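3.2 Touchline instructions and late goals 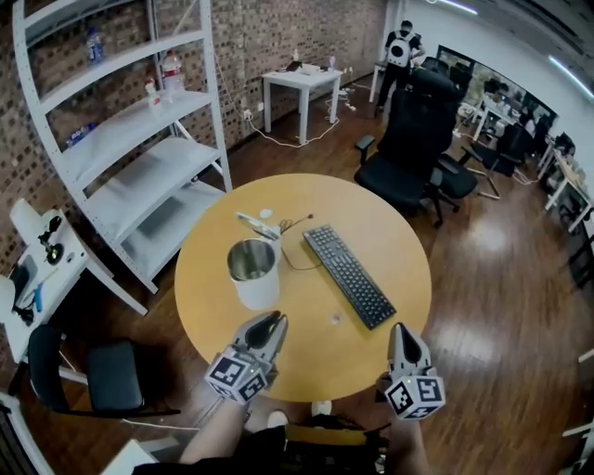 Figure 3. Round table with a white electric kettle, lid open, and two hand-held grippers.

Coding was done by two of us (Leemans, Dekker) working apart, then compared. Every shouted instruction from the head coach logged with the match minute, the score and the player it was aimed at. 200 instructions in total, 30 matches, all second-tier soccer. Friendlies left out. Cup ties kept in, though Hoekstra argued against it and may be right – extra time skews things.

Three types used: position, tempo, praise. Position calls were the most common by a distance. Praise was rare before halftime and rarer still when the team was behind. Peeters (the Balau sample) found the oposite for youth sides, but his coaches stood much closer to the players and the crowds were small.

Late goals next. Only 6 came within a minute of a tempo call, too few to test properly. We report them anyway, see the appendix. One November match at Kennedy was dropped, audio to poor in the wind.

Disagreements between coders went to Jacobs, who had not seen the matches. Mostly these were about praise – "good, again" can be praise or a tempo call depending on tone. We went with tone. A stricter rule would move a few calls from one column to the other and leave the order of the types as it is.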